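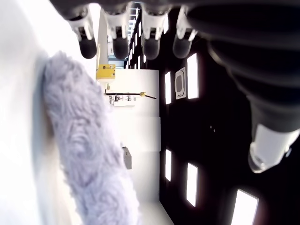

A reader of the first edition wrote in to say that her long-haired plush came out of its first brushing looking better than the day it was bought, and could we please put the brushing section ahead of the washing section this time. Done! Section 4 now starts with the brush, and washing has moved to Section 5.

4. Grooming a long-pile plush

This section of the Meludby Plush Care Guide covers soft toys with long, shaggy or curly fur. Short velvety toys are in Section 3. If you're not sure which kind you have, push a fingertip into the fur on the back. If the fibers close over your fingernail, you're in the right section.

Long pile is a joy to work on. It mats easily, but it also recovers far better than most people expect, and a toy that has spent years at the bottom of a bed can change a great deal in a single sitting. Allow 43 minutes for a medium-sized toy the first time. Later sessions go much faster.

4.1 What you need

The Meludby kit contains:

Wide-tooth comb
Soft slicker brush (the pins have rounded tips)
Spray bottle, empty
Lultomar cotton cloth, two pieces
Small blunt scissors

You will also need cool water and a clear, light-colored table. A pale tabletop shows up shed fibers and tiny bits of grit beautifully. Keep a plain plate or shallow dish next to you for the fluff that comes off the brush. You'll be amazed how much there is - and it's much easier to tip out a plate than to chase fluff across the floor.

4.2 Checking the toy before you start

1. Wipe the table and let it dry completely.

2. Pick the toy up around the body, close to its middle. Don't lift it by an ear, a tail or a tag.

3. Turn it slowly and look at every side. Four-legged toys hide most of their trouble on the belly and on the insides of the legs, so give those places a good look.

4. Feel along the seams with your thumb. A sound seam is a firm, even ridge. If you feel a soft spot or see stuffing, go to Section 7 (Repairs) first.

5. Press the eyes and nose gently. They should not wobble.

6. Find the sewn-in label, if there is one, and read it. Where the label disagrees with this guide, follow the label.

CAUTION: Never brush over an open seam. The pins can pull stuffing through a very small gap.

4.3 Loosening the mats

Swirls and clumps in the fur come in two kinds. Some are part of the design: many plush fabrics are made with a curl, and that curl should stay. Others are real mats, where the fibers have locked together. Pinch the clump and tease it apart with two fingers. A curl opens and springs back. A mat holds on.

1. Fill the spray bottle with cool water and set it to a fine mist.

2. Mist one small patch. It should feel barely damp. If drops are running down the fibers, blot with a Lultomar cloth.

3. Hold the fur at its base between finger and thumb, so that the fabric underneath isn't being tugged.

4. Work the tips loose with the wide-tooth comb, then move closer to the base a little at a time.

5. When the comb passes through without catching, go on to the next patch.

NOTE: Start with a back leg. It's a forgiving place to learn how much pressure the fabric likes, and by the time you get to the face your hands will know what they're doing.

CAUTION: Don't cut a mat out. Trimmed pile does not grow back, and the hole shows from across the room. The scissors in the kit are for loose threads only.

4.4 Brushing

1. Lay the toy on its side and steady it with one hand.

2. Brush with the slicker in short strokes, following the direction of the fur. Lift the brush at the end of each stroke.

3. Give each area 12 light strokes, then clean the pins over your plate.

4. Turn the toy and repeat on the other side, then do the back and the top of the head.
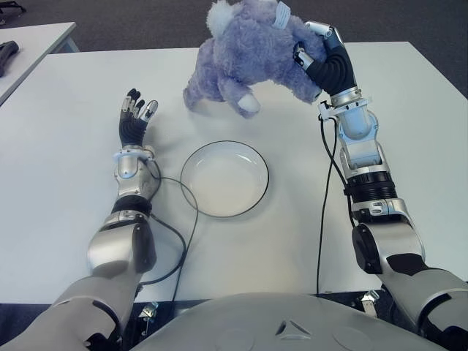 5. Do the paws and any contrasting tufts last, with a freshly cleaned brush. Fluff from a colored body clings to white fur and makes it look dingy, and a clean brush saves you doing the job twice.

6. Finish by stroking the whole toy with your palm, first against the fur and then with it. Curly pile will settle back into its pattern, and this really is the best part of the whole job.

NOTE: Pale purples, grays and blues can look quite different from one light to the next. Check for leftover marks near a window and again under a lamp before you decide you're finished.

4.5 Drying and resting

1. Stand or lay the toy on a dry Lultomar cloth, away from radiators and direct sun.

2. Leave it for 8 hours, turning it once.

3. Squeeze each leg. If any of them feels cool or heavy, it needs longer.

CAUTION: Don't use a hair dryer on a warm or hot setting. Synthetic fibers can soften and frizz, and frizzed tips can't be brushed smooth again.

4.6 If something doesn't look right

Fur sticks up in one place: mist lightly, smooth by hand, leave to dry.

Fur looks thin after brushing: shake the toy and ruffle it against the pile. Flattened fibers often need a second ruffle the next day.

Brush keeps catching: go back to 4.3. There's a mat close to the fabric.

Color comes off on a damp cloth: stop, let the toy dry, and use only a dry brush from then on.

Replacement slicker brushes are part no. 613. The older Cania brush has stiffer pins and should be kept for short pile.

Revised 1 October 2024. Continue to Section 5, Washing by hand.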